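Budget for a second arm on the PC teardown cell?
Forum: Small Shop Automation > Buying and Planning

rongrong_shen
Posted Jan 27, 2020
Hi all! Our refurb cell at Warton finally has money for the year and I'm so excited I wrote the list on a napkin first. The work is desktop towers on their side, panel off, processor and memory handled between the board and a fixture plate.

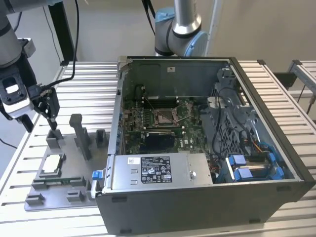
My feeling is that two arms sharing one case is the way to go, and that the fixture plate deserves real money too. We priced plates from Provoveck at $671 each, and I'd want a spare. Then there's finger sets, cables, and the slotted table (love these, you can bolt anything anywhere). What am I forgetting?

Rongrong Shen

benchrat
Spare plate, yes. Second arm, I'd wait. We bought two in December and the second one mostly stands there while we sort out who goes first in the case. One arm plus a good tool changer would've covered us for the first year.

kelpie60
Disagree with benchrat! Memory sticks are so much happier with two arms – one steadies the board, one works the stick. We tried it with one and a clamp, and the clamp needed a new shape for every model of tower. That adds up fast.

benchrat
Fair, but how many models do you run? We only see 2.

kelpie60
Lots more than that, ha. OK, so it depends on the mix.

tomato_diode
Put down a line for scrap computers. Seriously! We went through 60 old towers just teaching positions, and sockets get bent pins. Also get the Davotel quote with installation broken out. Ours had it lumped in and I couldn't compare it with Xiao at all.

rongrong_shen
Oh, scrap towers, great call, that wasn't on the napkin. Our mix is wide so I'm still leaning toward two arms, but I'll price the tool changer both ways. Does anyone buy printed fingers or do you make your own?

kelpie60
Make your own! I'd set aside $200 for material and just keep trying shapes. It's the most fun part of the whole job.

benchrat
On that we agree. Post the final list when you have it, I'd like to see what the changer comes in at.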